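Comment organiser un grand sac à dos bleu marine plein de poches ?

Publié en mars par Geetha Kurup

Bonjour à tous ! Je viens de passer du sac à main au sac à dos et je suis ravie - mes épaules aussi - mais je me retrouve avec un problème de riche : trop de poches. Le mien est un grand modèle bleu marine, et je pars avec tous les matins pour prendre le train de Clatar, puis quinze minutes à pied jusqu'au bureau. Dedans il y a l'ordinateur, le déjeuner, une gourde, un chargeur, des clés, des mouchoirs, un carnet, parfois des chaussures de sport. Le soir, je cherche mes clés devant la porte pendant une éternité en sortant tout sur le paillasson. Est-ce que vous avez une méthode pour décider ce qui va où ? Et est-ce qu'il faut acheter ces petites pochettes de rangement que je vois partout ? Merci d'avance, je prends toutes les idées !

Rostyslav Kravchuk

Bienvenue au club ! J'adore ce sujet, j'ai refait mon sac je ne sais combien de fois avant d'être content. Ma méthode tient en une soirée et ne coûte rien du tout. On vide le sac complètement sur le plan de travail de la cuisine (c'est la bonne hauteur, on ne se casse pas le dos), on ouvre toutes les fermetures, on retourne les poches et on secoue au-dessus de l'évier. Chez moi il est tombé 13 tickets de caisse et un bonbon fossilisé, une vraie fouille archéologique.

Ensuite, avant de remettre quoi que ce soit, on fait le tour du sac vide, poche par poche, et on passe la main dedans pour sentir la profondeur. On découvre toujours un recoin oublié !

Sur le mien, bleu marine lui aussi, il y a une petite poche en filet fin tout en haut, avec un liseré réfléchissant gris argenté, puis une grande poche zippée à l'avant et un filet plus lâche sur le côté. Le gros zip noir, c'est celui du compartiment principal.

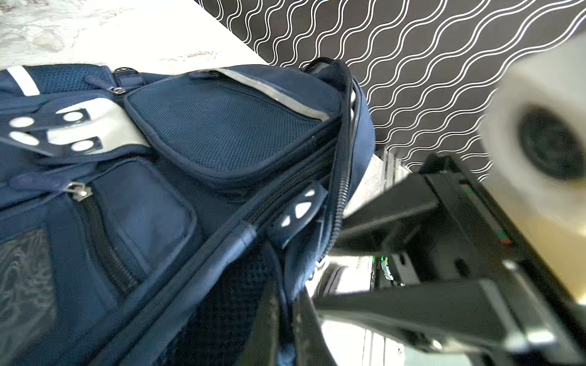 Ma répartition, poche par poche

Petite poche du haut : les clés et la carte de train, et absolument rien d'autre. C'est la règle d'or. Le jour où on y glisse un paquet de mouchoirs « juste pour cette fois », c'est fichu.

Filet latéral : la gourde, ou le parapluie pliant quand le ciel est gris. Jamais le téléphone.

Grande poche avant : chargeur, mouchoirs, stylo, carnet, baume à lèvres. Tout ce qu'on sort une ou deux fois par jour.

Compartiment principal : l'ordinateur contre le dos, le déjeuner debout devant, et le pull par-dessus pour caler. Les chaussures tout en bas, semelle contre semelle dans un vieux sac en tissu.

Pour les pochettes, commence sans. J'ai essayé celles de chez Femdale et elles sont jolies comme tout, mais avec un sac déjà bien compartimenté on finit par ouvrir trois zips pour attraper un stylo. Une seule me sert encore, pour les câbles. Et pour retrouver la poche des clés dans le noir, noue un bout de ruban sur la tirette - on la reconnaît au toucher, c'est magique !

Harsh Nishad

Perso je mets tout dans la grande poche et je secoue. Ça marche très bien. Par contre un mousqueton pour les clés, oui, mille fois oui.

Krishnamoorthy Sundaram

Entièrement d'accord avec Rostyslav pour vider le sac d'abord, mais je ne mettrais pas les clés en haut. Dans le train de Clatar aux heures de pointe, on a souvent quelqu'un collé derrière soi, et une poche extérieure s'ouvre vite. Chez moi elles sont accrochées à un cordon à l'intérieur du compartiment principal, assez long pour atteindre la serrure sans les détacher. Essaie, c'est un bonheur quand on a les bras chargés !

Autre chose, pense au poids. J'ai pesé mon sac un soir sur la balance de cuisine, en plusieurs fois : la trousse seule faisait 180 grammes, et je n'utilise qu'un stylo. Le vieux chargeur, plus de 100 grammes, est resté à la maison lui aussi, j'en ai un second au bureau.

Et un petit coup de brosse à dents sèche le long des zips de temps en temps, surtout après la plage. Le sable de Marnidgate, je le retrouve encore dans les coutures du mien.

Geetha Kurup

Merci à tous les trois, c'est génial ! Je vide tout ce soir. Je tente le cordon à l'intérieur, et le ruban quand même, sur la poche du chargeur. Krishnamoorthy, tu as pris quelle longueur pour le cordon ?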